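Foro Plando > Casa y orden > Cajas forradas: ¿con tapa o sin tapa?

Stinby_84
Buenas tardes a todas y todos. Llevo desde marzo ordenando el cuarto de costura, que también es el cuarto de todo lo demás, y me ha dado por guardar las cosas pequeñas en cajas de cartón forradas con papel de regalo. Mi duda es si merece la pena hacerles tapa o si las dejo abiertas, porque al final entro y salgo de ellas todo el día. Os enseño la última, que la tengo en la mesa con el mantel de flores, ¡y perdonad que me enrolle!

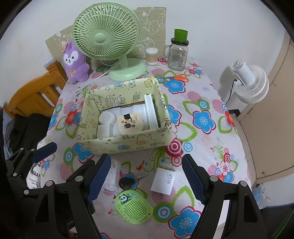 La caja amarilla, con el ventilador y el peluche morado detrás

El papel lleva animalitos, estrellas y regalos, y me costó 3 euros el rollo. Los bastoncillos se quedan en su bote transparente, eso lo tengo decidido.

ultton
¡Qué alegría de papel! Yo sin tapa, lo tengo clarísimo. Hice tapas para todas las mías y acabaron en lo alto del armario, y cada vez que buscaba un botón me acordaba del trabajo que me habían dado. Y el ventilador verde menta me encanta, dicho sea de paso.

Usman70
Pues siento llevar la contraria, con todo el cariño. En mi casa el polvo entra hasta con las ventanas cerradas, y una caja abierta en la mesa es una invitación. Tapa siempre, aunque sea un cartón suelto forrado con el mismo papel. Y las tijeras yo las metería dentro, que a mí por encima de la mesa me ponen nerviosa (tengo nietos).

ultton
Usman70, mujer, si las tijeras se usan cada cinco minutos, ¿dónde van a estar mejor que a mano? Lo del polvo te lo compro a medias.

Stinby_84
Gracias a las dos, de verdad. En casa no hay niños, así que las tijeras naranjas se quedan fuera de momento. Lo del cartón suelto me gusta bastante, y todavía me queda papel para probarlo. Lo que no sé es dónde poner el vaso verde, que ha acabado encima de la tapa del tarro de cristal con asa.

Usman70
El vaso, para los lápices. Y forra el cartón por las dos caras, que si no se comba.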